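The Long Goodbye of Inspector Na

The sixteenth Civholm novel arrives with a gold sticker on the front that says "the last case". The fourteenth had one too. Readers with long memories will recall that Inspector Na handed in her warrant card at the end of that book, walked down to the harbour and was back at her desk by page 40 of the next.

So forgive me if I kept my coat on. Vlasta Zeman has been writing about the port of Civholm and its tired, clever, badly fed detective for most of her working life, and she has earned the right to stop. Whether she means it is another matter. The Salt Ledger ends with a door closing, and I have read enough crime fiction to know what doors are for.

The plot, then. A retired customs officer is found dead in a locked bonded store, and the only person with a key is Na's old sergeant. She is told to stay away from the case. She doesn't. There is a missing account book, a widow who lies about small things and tells the truth about large ones, and a second body that turns up just as you begin to wonder whether there will be one. It works well enough. Zeman has always known how to make a reader turn the page at one in the morning, and the long interview with the widow is as good as anything she has done.

What bothers me is the claim being made for it. The publisher, Clirholm, has spent the autumn telling us that this is a novel about guilt and the state, and that to call it a thriller is to sell it short. I would have thought a thriller was a perfectly decent thing to be. The pages on guilt are the weakest in the book. Na stands at a window and thinks about her father. Later she stands at a different window and thinks about him again. An editor with more nerve would have boarded up both.

I put some of this to Zeman in October, when she came to the Pitville book festival and filled the big hall. She was friendly and gave very little away. Had she really finished with Na? "I have finished this book," she said. I tried again and got the same sentence with the stress on a different word.

Gus Oyelaran, who runs the crime shelves at a shop off the high street in Pitville, is less guarded. He has watched a good many detectives retire. "They go out to sea, they go over a waterfall, they go to live with a daughter," he told me. "Then the money runs short, or the author gets bored." He ordered 2 boxes of the new one and expects to sell them whatever I write.

He may well be right about the boredom. Zeman's one attempt at a book without Na, a family story set inland, was politely reviewed and quickly forgotten. It deserved better, I think. The dialogue was looser and she let people be funny. There is a little of that in the new novel, mostly in the canteen chapters, and I wanted more of it and less of the fog. 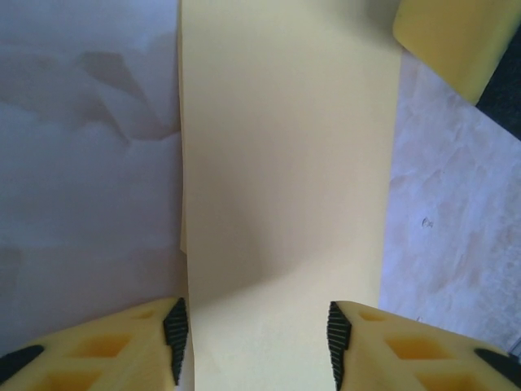
Do you need to have read the earlier books? Only the ninth, The Pilot's Wife, which sets up the quarrel between Na and her sergeant; the rest can be picked up as you go.

Clirholm is also putting out the whole series as a set of ebooks, and a fat paperback of the first three that runs to 1,277 pages. I tried the paperback in bed and gave up – my wrists aren't what they were. The early stories hold up, though. The second in particular has a cold, quick opening that the later ones never quite match, and Na is ruder in it, which suits her.

As for the farewell, I went back to the final chapter last night to check a detail. She leaves her office and hands over her keys, all but the one to the evidence room. Zeman mentions that key twice.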